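Hurndale Robotics Club
Minutes, September meeting, started 4:15 p.m. 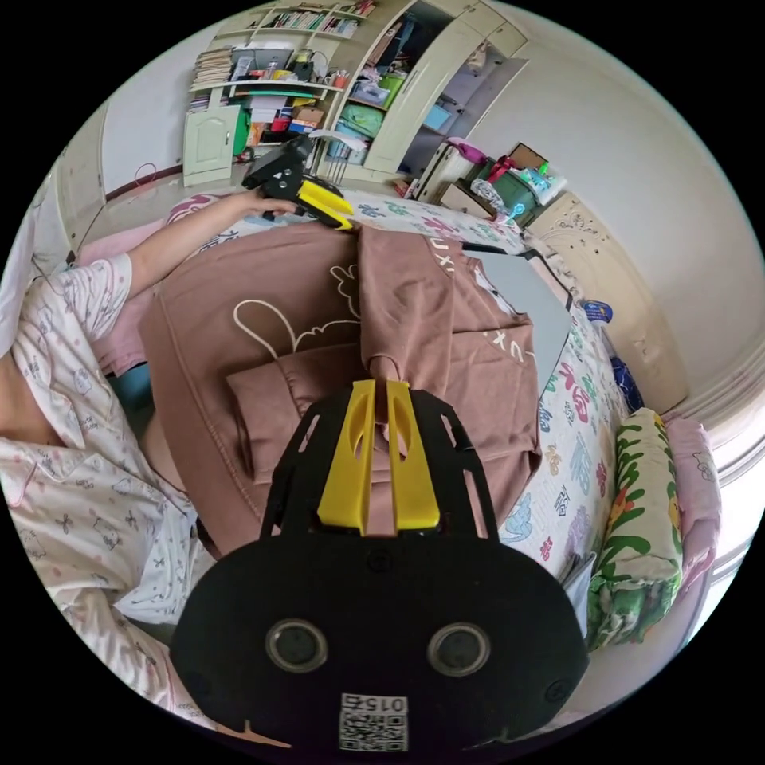
One parent asked by note whether folding clothes is a robotics project at all, and wanted to know what the students would learn from it that they wouldn't learn doing laundry. The note was read out. No answer was agreed on.

1. Folding project. The team reported 424 recorded folds toward a goal of 800. The secretary asked where the 800 came from. It came from last year's plan, which was for towels. Sweatshirts are harder and the number was never changed. Left at 800 for now, with two objections noted.

2. Hand-held grippers. Members say the yellow fingers hold thick fabric well enough. Thin shirts have not been tried, so the line "works on all clothing" comes out of the poster.

3. Erkgate contest. Entry costs $38 per team. The rules ask for a demo with no human hands on the gripper. We do not have one. A motion to enter anyway passed by 4 votes. The demo plan is due before the fee is paid.

4. Software. Drostance trial ends this month. It was supposed to save time on labeling. No one had kept track of the time, so renewal was tabled.

5. Room. The Krajčí room is still locked after 6. Key request sent again.

Adjourned 5:40 p.m. Snack sign-up sheet is by the door.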